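4.2 How households talk about the colour of a wall

Paint is bought by name and lived with by some other word. The first part of this paper dealt with the names; this section deals with the other words, which turned out to be harder to collect. People will read the label of a tin aloud with pleasure. Asked what colour the room is, the same people look at it for a while, as though it might have changed, and then say "a sort of mauve".

We visited 35 homes in Amcombe, all of which had repainted at least one room in the past three years. Interviews were held in the painted room where possible and in the kitchen where the painted room was being slept in. Thampi and Poojary did the talking; Olmedo transcribed, and asks us to record that people discussing paint rarely finish their sentences. Each interview began with the same question (what colour is this?) and went wherever the household took it. In 14 homes it went to an argument between two adults, and we have kept those transcripts apart, as they are richer than the rest and a good deal longer.

Three habits of speech came up often enough to deserve a name. The first we call leaning. A speaker gives a plain colour word and then pushes it towards a neighbour: grey, but leaning to purple; blue, going on green. Leaning is nearly always done with the hand as well as the voice. One retired surveyor leaned so far from his first word that he arrived at brown, having set out from yellow, and seemed content with the journey.

The second is blaming the light. Almost every household told us that the wall looked different in the evening, and most told us so before we had offered any opinion about how it looked in the afternoon. We had expected this remark to be made in defence of a colour that had come out wrong. It was made just as readily by those who loved their walls, and one couple praised their hallway for being four colours a day, though they could name only two of them.

The third is borrowing, where the wall is likened to a thing: porridge, a pigeon, the inside of a shell. Shenoy (in the pilot study) took borrowing to be a mark of confidence. Our speakers used it mainly when leaning had failed. A typical run is given below, from a woman describing her back bedroom:

"It's grey. Well, it's lilac. If you stand there it's more of a - you know when a plum's got that dusty look on it? It's that, but less. It's grey, really."

The return to the opening word is common, and we do not think it shows that the speaker has got nowhere. By the second "grey" both parties know what is meant by it, which was not true of the first.

Purplish greys gave more trouble than any other group. In 13 homes the main wall fell somewhere between grey and violet on our comparison cards, and no two of these households settled on the same phrase. Part of the difficulty is that such a wall is seldom one colour from end to end. A flat coat, evenly laid, still runs from deep to pale as it gets nearer to or further from a window, and the speaker must decide which part of it to be loyal to. Figure 3 shows a muted violet passing into a paler lavender over a surface with no marks or texture to help the eye.
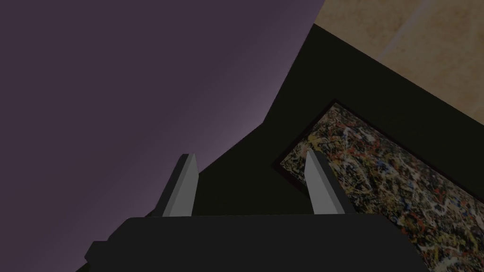
Figure 3. Gradient from violet to pale lavender on a plain surface (rendered).

Asked to pick one card for the whole wall, most of these households picked the palest part of it. Thomas has suggested that people name a wall by its best moment, much as they do their children. A duller account is that the pale part tends to be where the light is, and that people look where they can see. We prefer the duller account but have no evidence against the other.

The cards themselves were not popular. They were printed to match the Sturna range, and several households took them for a sales visit. One man held a card against his chimney breast, found that it matched exactly, and told us that the card was wrong. We return to his case in section 4.4, where the question of who owns a colour name is taken up, along with his wife's view of the matter, which was shorter.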